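Draft 3, February 25, 2025. Replaces the January version, which had the totals wrong.

# How to budget for a hand-held gripper setup without fooling yourself

This page is for whoever has been told to "get a price" for a pair of hand-held grippers, a table and enough props to start recording demonstrations for robot training. I've now done it twice, for two rooms, and the first time I was wrong by enough that Aranka Orbán asked me to write down how I'd do it again. So this is how I'd do it again.

I should say up front that I'm not convinced most groups need to buy this equipment at all. If you finish step 1 and can't fill in the sheet, stop there. You'll have saved the money and I won't be offended.

## What you need before you start

- A spreadsheet. Any spreadsheet.
- Written quotes from at least two sellers. A price read out over the phone is not a quote.
- The name of the person who will be handling the grippers most days. Not their manager.
- An afternoon.

## Step 1: Write down the task, not the equipment

Open the sheet and put one task on each row. "Place a shoe on a display stand" is a task. "Household manipulation" is a slide title.

Next to each task write who wants it, by when, and what happens to the recordings afterward. If the last column is blank for every row, you don't have a project yet, and no seller is going to point that out to you.

We started with 72 tasks on our list. Most of them came from one meeting where people were enjoying themselves. When I asked for a name next to each one, the list shrank fast, and the tasks that were left mostly needed the same table and the same two grippers. The expensive add-ons had been there for tasks that dropped out.

## Step 2: Split every quote into four columns

Sellers like a single figure. Break it up:

1. **Bought once.** Grippers, mounts, stands, table.
2. **Wears out.** Finger pads, pad covering, cables, screws.
3. **Recurring.** Software seats, support plans, calibration.
4. **Props and room.** Shoes, stands, floor covering, tape, storage.

The Venditz quote we got for one room was $3,769 and looked very reasonable. Everything in it belonged in column 1. There was not a single spare pad in it. When I asked about pads I was told they "last well in normal use," and when I asked what normal use was I got a brochure.

Wuyts quoted higher but listed spares with part numbers and prices. I don't say that makes their product better. I do say I could put their numbers in the sheet without guessing, and I couldn't do that with the other one.

If a seller won't break out the price, put the whole amount in column 1 and write "unknown" in the other three. Don't write zero. A zero gets added up and forgotten, and "unknown" makes the formula throw an error, so somebody has to look at it.

## Step 3: Price the wear parts properly

This is where my January sheet fell apart. I had put in one set of spare pads per pair of grippers per year because it sounded like a sensible thing to put.

Do this instead:

- Ask the seller for the price of one pad, not a kit.
- Ask whether the covering can be replaced on its own or whether the whole fingertip has to be swapped.
- Ask what holds it on. If screws, what size. If glue, which glue, and how long it has to sit.
- Ask how long an order takes to arrive. Then ask someone who has ordered one.

Then run a short trial on your own props and keep a log. Date, task, what got changed. You want your own replacement rate, measured on your own surfaces. A rate that came from picking up smooth plastic blocks tells you very little if you plan to pick up anything with a stitched seam or a textured sole.

Until you have a log, budget 5 pad sets per pair for the first year. That's my figure, I can't defend it very well, and you should throw it out as soon as you have a better one. It's still closer than one.

A worn pad also costs you in a way that doesn't show up on an invoice. If the grip changes between the first session and the last, you have to decide whether the later recordings count. Settle beforehand who makes that decision and write the name in the sheet.

## Step 4: Budget for both hands

A lot of the cheap prices you will see are for one gripper. Read the line again. Then check:

- Is the second one the same price, or does it need a different mount?
- Does each have its own cable? How long is it?
- Where does the cable go when the person leans across the table?
- Are the cables a standard type, or can only the seller replace them?

Cable length sounds petty. It isn't when you've bought extension leads twice. Measure from where the equipment will plug in to the far corner of the table, along the floor, the way the cable will really lie. Then add slack. Buy a spare of each one on the same order so you pay shipping once.

Put cable covers or floor tape in column 4 while you're at it. Our first sheet had neither.

## Step 5: Don't skimp on props, and don't overbuy them

Props are where the enthusiasm goes. Stonine sent us a catalog of "training-ready object sets" and I was shocked at what they wanted for ordinary shoes and plastic stands in a nice box. Ordinary shops sell ordinary things. Unless you need an object that comes with a measured 3D model, and you probably know already if you do, go to a shop.

My rules for props:

- Buy duplicates of anything soft, white or likely to scuff.
- Get at least one display stand or tray with an awkward shape. Flat surfaces will make your results look better than they are.
- Pick up some small stuff for variety. It costs next to nothing.
- Keep the receipts and the exact product names. You'll want the same shoe again and it will have been discontinued.

For three tables I'd set aside a shelf and a fixed yearly amount, and I'd make people ask before going past it.

## Step 6: Question every recurring line

The Imemden software plan was offered to us free for the first year. I put the second-year price in the sheet from day one, and I'd urge you to do the same. If your files can't be opened without the subscription, then it's part of the cost of the equipment and should be treated that way.

Questions to send by email, so you have the answers in writing:

- What can I still do with the recordings if I stop paying?
- Is the price per seat, per gripper or per hour recorded?
- Who has to be on the support plan for me to order spare parts?
- What did this cost last year?

That last one rarely gets an answer, but the way it isn't answered can be informative.

## Step 7: Watch a full session before you sign

Please don't skip this one, even if you skip the others. Ask to sit in on real work, with parts that have been in use. A demo with fresh pads and a tidy floor is a sales visit. Stay long enough to get bored. Bring the sheet and see whether there is anything on the table or the floor that you don't have a row for.

When I did this I came home and added rows for props, floor protection, stands and cable runs, and I moved pads from the bottom of the sheet to the top.

What to look at, in the order I'd look:

- **Fingertips.** Get close. Look at edges and corners first, then the face.
- **Fasteners.** See what would have to come off for a repair.
- **Cables.** Follow each one with your eyes as far as you can.
- **Floor and stands.** Anything standing next to the table has to be paid for too.

Pads up close, then both grippers at the table with the shoes and the stand: 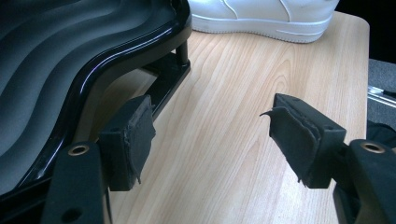
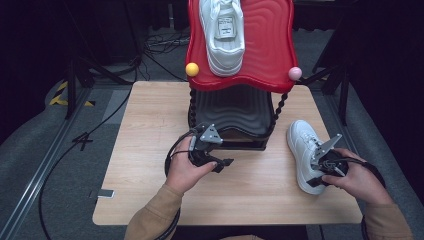 **Should I lease the first pair before I buy?**

Lease only if the contract says who pays for worn pads and cables, and if it ends without a buyout fee. Two of the leases I read charged the renter for "excessive wear" and didn't define it anywhere. With terms like that I'd sooner buy one pair outright, run it until the log means something, and order the rest afterward.

## Step 8: Add it up and then wait

Total the four columns separately, and show them separately to whoever approves the money. If they only want one number, give them the first-year total and the second-year total together - never the purchase price on its own.

Then leave the sheet alone for a week. Ours changed in that week. Two tasks lost their sponsor and one stand turned out to be in a closet already.

Still to do on this page: a clean copy of the blank sheet, and the replacement rates from our own log once there are enough entries to be worth posting.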